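Undo: the June sort-out in Ludbridge

Welcome to the gallery page for Undo, our very relaxed clothes-sorting and mending evenings in Ludbridge. If you've never been, the idea is simple. You bring the stuff that has been sitting in a bag at the back of the closet, you spread it out somewhere you can really look at it, and you decide whether it gets worn, fixed, passed on or taken apart for fabric. There's tea. There's usually cake, and in June there was a lemon one from Róisín Sheehan that was gone before the second pot had brewed.

I love these evenings more than I can say. You pull out a sweater you had written off and someone across the room says oh, that only needs a new cuff, and suddenly you want it again!

We did things a little differently this time. Instead of everybody working from a heap on the floor, we laid each piece out flat by itself before making up our minds. Kavitha Devadiga suggested it after the spring evening, when a good pair of pants went into the scrap bag inside a pillowcase. It is slower, but you see so much more – the shape of a hem, where the color has faded, a seam that has started to wander off by itself.

The blanket

Dark clothes are the hardest to judge. Put a black top on a dark couch and you might as well be sorting in a cave. So the red plush blanket came out, and it earned its place right away. It's short and velvety, lovely to run your hand over, and anything black sits on it with a proper outline. It does shed a little on some fabrics, so have the lint roller handy.

I've become a bit evangelical about backgrounds, I admit. White sheets are fine for prints and denim, but for black I want red every time.
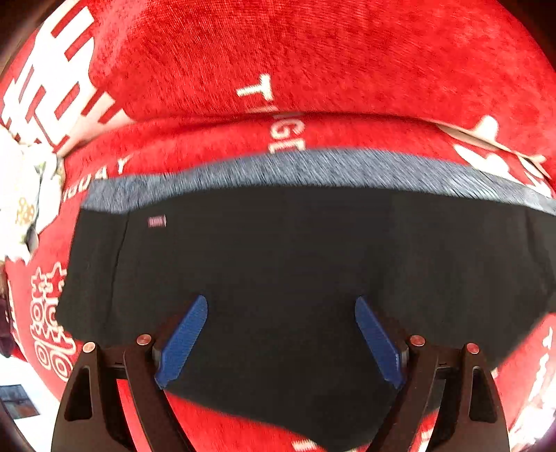
Black cloth with a heathered blue-gray band, spread on the red blanket. The little pink tag sits just below the band.

I keep coming back to that band. The main part is plain matte black, very smooth, and then you get the soft blue-gray along the top with its fine dark flecks, and the whole thing perks up. It's the sort of edging I'd happily copy on something of my own. If you have an old heathered T-shirt that's past wearing, a strip of it could give you much the same effect on a plain dark hem.

Tags, and what to do with them

Leave them in until you've decided! Care tags are dull until the moment you want to know if something can go in a hot wash, and then they're the only thing that will tell you. If a tag scratches, unpick it with a seam ripper and keep it in an envelope with a note of which garment it came from. Colm Corrigan snipped one out in a hurry last year and took a neat little bite out of the seam allowance with it. He has been very good about letting me mention this.

The keep pile

Mostly soft, plain things that go with everything, plus one fabulous orange cardigan that Chalerm Rojanasak had convinced himself was too loud. It is loud. He wore it home.

For the keep pile we fold straight away, before anybody gets distracted. Smooth it out, sides in, hem up to the neckline, done. With slippery fabrics I like to roll them, starting from whichever end is heavier.

The mend pile

Buttons, hems, a pocket with a hole big enough to lose your keys through. Jarlath Cronin brought his tin of thread, and he has nearly every shade of black you could want, because yes, there are shades of black. Hold the spool against the cloth by a window if you can. We got started at 6:30 and the light was good for ages, one of the best things about doing this in June.

If a waistband or neckband has gone wavy, don't pull it flat and hope. Let it lie the way it wants to, then steam it from just above and pat it into line with your palm. If it's still rippled once it has cooled, the stitching probably wants easing out and redoing. That's a nice job for an evening with the radio on.

The pass-it-on pile

All of it went in the bags for the Stunau swap, clean and folded, with the sizes written on masking tape. Masking tape peels off cleanly from most things, but try it on an inside seam first if the fabric has any kind of pile.

The take-apart pile

My favorite, and where the name Undo comes from. Zippers, good buttons, drawstrings and long flat pieces of fabric all get saved. Uniyal, the fabric shop by the bridge, gave us a stack of empty cardboard bolts to wrap the bigger pieces around, and it has made the cupboard so much nicer to open. Black jersey goes on the bottom shelf, and please put it back there, however tempting the middle one looks.

Coming along next time

Bring up to 13 pieces, washed, and a blanket or sheet to lay them on if you have a color you think would help. Someone asked about green and I would dearly like to know. Bring scissors if you're fussy about scissors (I am). Everything else is already in the cupboard.

Got an idea for an edging, or a spare strip of something flecked and heathered? Save it for me, please. I have a plain black skirt waiting.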